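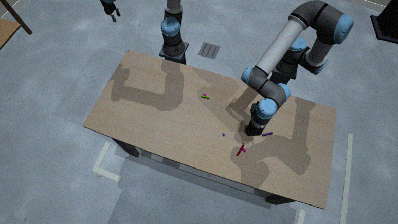 Quick one before work. Well, it was going to be quick.

The old drapers on the corner of Claltden high street has finally been sold. Number 36. If you grew up round here you'll know it as the place with the curved glass either side of the door and the brass step that took the skin off your knees. Empty for years, then a carpet shop for a bit, then empty again. Now it belongs to Kovero, who did the flats over the bakery, and they've put a notice in the window saying what they want to do with it.

I went and read the notice on Thursday in the rain. Twice, second time with my glasses on.

What they want: two shops on the ground floor instead of one big one. Offices on the first floor. Four flats at the top, one of them in the roof with new dormers at the back. Side entrance on the lane for the people upstairs, bins in the yard. Front to be kept. Windows upstairs to be replaced "on a like for like basis where practicable", and I have read enough of these now to stop dead at where practicable.

So. Thoughts, in no order.

The front first. Curved glass is a nightmare to replace, I know that, and one of the panes on the left has had a crack across it since before the carpet people. The drawings show both curves still there. Good. They also show the tiled lobby floor, the black and cream one, marked as "retained and repaired". Very good. If they do nothing else right I'd forgive a lot for that floor. My mum used to park the pushchair on it.

Splitting the shop in two, I've gone back and forth. It's a huge space, goes right back to the yard, and who's going to rent that now? The carpet shop never filled half of it. Two smaller units is probably the only way either gets let. But it means a wall straight down the middle of what was a lovely room with the iron columns and the gallery rail, and one of the new shops gets the columns and the other gets the old stockroom with no daylight. Guess which one will be sitting there with a To Let board in two years.

The gallery rail isn't mentioned at all in the papers. Not on the drawings, not in the written bit. Either they've forgotten it or they're hoping we have. I've asked.

Roof. It needs one. You can see sky through it from the top deck of the bus, there's a gap by the chimney where the slates have gone, and the pigeons go in and out as they please. The plan says natural slate on the street side and something called Betine on the back slope. I had to look it up, it's a sort of pressed tile made to look like slate. Fine from a distance I suppose. Lane side only, so the only people looking at it will be us lot coming back from the car park. I'd rather have slate all round but I'm not paying for it.

Parking. Here we go. There were 13 objections up on the council page when I looked last night and I'd say all but two were parking. Four flats! Four! With a station ten minutes up the hill. People are writing as if it's a stadium. Somebody wants to know where the delivery vans will stop, which is a fair question, the lane is tiny and the florist has had her wall knocked twice. But the rest of it is just people who park on the double yellows outside number 40 to get their lunch and are worried they might have to stop doing that.

One letter went on for three pages about the loss of a historic department store. It was never a department store. It sold curtain material and vests.

What I do worry about is the offices. We have empty offices over the bank and empty offices over the chemist and I can't see who wants another floor of them up a flight of stairs with no lift. There is no lift on the drawings, I looked. If it was me I'd put the flats on the first floor as well and be done with it, or ask the dance school, who are desperate and currently in the scout hut with the damp. Nobody asks me though.

I don't hate Kovero by the way. I know that's not the popular view after the bakery business with the scaffolding being up so long that people stopped seeing it. But go and look at the bakery now. They put the old sash windows back, proper ones, and the lettering on the side wall got cleaned not painted over. Took for ever. Looks right. I'll take slow if it looks right.

The builder named on the forms is a different lot this time, Rimkutė, who I don't know anything about. If anyone's had work done by them, comments are open, be civil.

Somebody at the bus stop told me the place went for 389 thousand. I have no idea if that's true, it seems low for the size and high for the state of it. Whatever it was, they'll spend it again on the roof.

Practical stuff as people keep asking me: the plans are on the council website, search by the street and not by the building's name because it's been typed in wrong. There's a paper copy in the library too, on the shelf behind the printer, ask at the desk. You can comment untill the end of October. You don't need to be for or against, there's a box for just making a comment and thats the one I used. I said please keep the lobby floor, please tell us what's happening to the gallery rail, please put the deliveries in writing and please think again about that middle wall. Took me ten minutes and most of that was the password.

If you've got any old photos of the inside, shop open, people in it, I'd love to see them. Especially the overhead money thing, the little pots that whizzed along wires to the cashier. I remember it and my sister says I've made it up.

Right, bus.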